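Nathalie Ouellet
February, 7.20 am

1/ Thread on plush storage in a small bedroom. Scope: soft toys only, one bed, one white plastic basket. I did the whole flat in Oston last year and this was the part I got wrong, so I redid it this month.

2/ Old system: a lidded box under the bed. Volume was fine at 31 litres. The fault was access. You had to kneel, pull, unclip and lift before anything could go back, so things stayed on the floor.

3/ New system: an open basket with perforated sides and a handle cutout in the short end. No lid. It lives on the shelf and comes to the bed for sorting. Test load is two items from the fruit set, a banana and an opened durian.
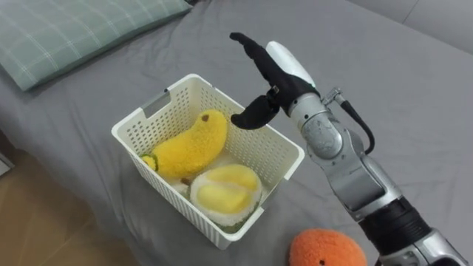
4/ Sorting surface

Use the bed, made, with the duvet off. A plain grey sheet is good for this. Yellow plush shows up on it at once, and so does any shed fluff, which you want to find before it goes into the basket. Pillows stay at the head end.

5/ Order of loading. Bulky and rigid-ish first, long and bendy second. The durian has a wide base and two fat lobes, so it sits on the basket floor. The banana will take up whatever space is left. Do it the other way round and the banana ends up folded underneath.

6/ Perforations matter more than capacity. Long-pile plush holds moisture after a wash, and a solid-walled tub keeps it there. Mine get 20 minutes on a cool tumble, then overnight on the airer – then the basket.

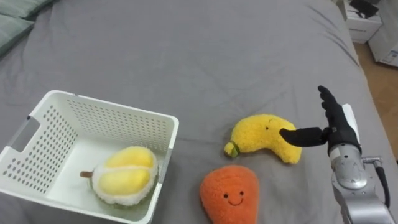

Nathalie Ouellet
Home storage and small-space planning, Skirkport

7/ Jasper Dijkstra asked whether the stem on the durian catches in the holes. It's a short brown nub and the holes are small and round, so no. Ribbon and loose thread are the things to check for. Trim or tuck them.

8/ Labels: I don't bother at this size. With open-topped storage you can see what's in it from standing height. I do label the Hunby boxes on the top shelf, which hold out-of-season bedding and get opened twice a year.

9/ Weight limit. I keep a loaded basket under 700 g so a child can carry it by one end. Plush rarely gets near that. Wooden blocks do, and they should have their own container.

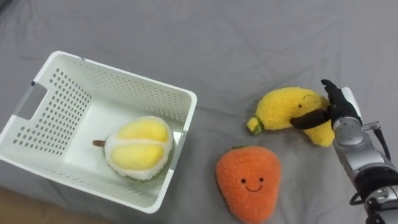
10/ The other half of the job is deciding what stays out. One toy on the bed, the rest in the basket, is the rule in this room. It gets renegotiated most evenings and I don't enforce which toy.

11/ Shelf clearance: mine is 88 mm above the rim. Less than that and the basket has to be tilted to come out, and tall toys snag on the shelf above. Measure with the basket full.

12/ Next thread is the Ibarra wardrobe and its one useless drawer. Questions on baskets in the replies, please – I'll get to them after work.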